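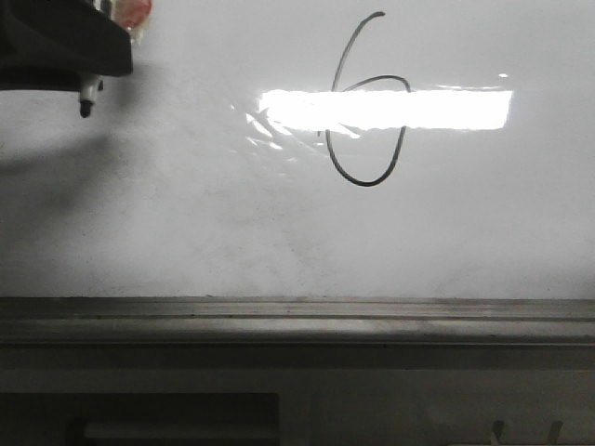 The six on the whiteboard.

May 29, 2022

I listened to the radio about the court almost all morning. The judges decided that the museum in Varkis must return the silver coins to the town of Sesenier. There are 2265 coins, and they stayed in Varkis for 11 years while the two sides argued about who is the owner.

My mother was born in Sesenier, so for me it is not only news. When I was a child she told me that the coins were found under the old mill, and that every family had a different story about them. 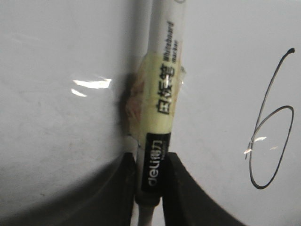
She also said the museum promised to give them back after one summer. I do not know if this is true. The court did not speak about a promise, only about the papers of the sale, which had no signature from the town.

The museum can still appeal until the middle of June. A company called Restura must check each coin before the transport, and they say it can take up to 600 hours. I wonder who will pay for it.

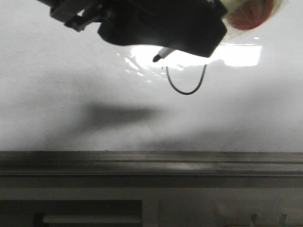
Marker over the white surface.

In the evening I called my aunt in Negi. She is happy, but she wants to see the coins first and celebrate later. I made soup and read the decision again, slowly, with the dictionary.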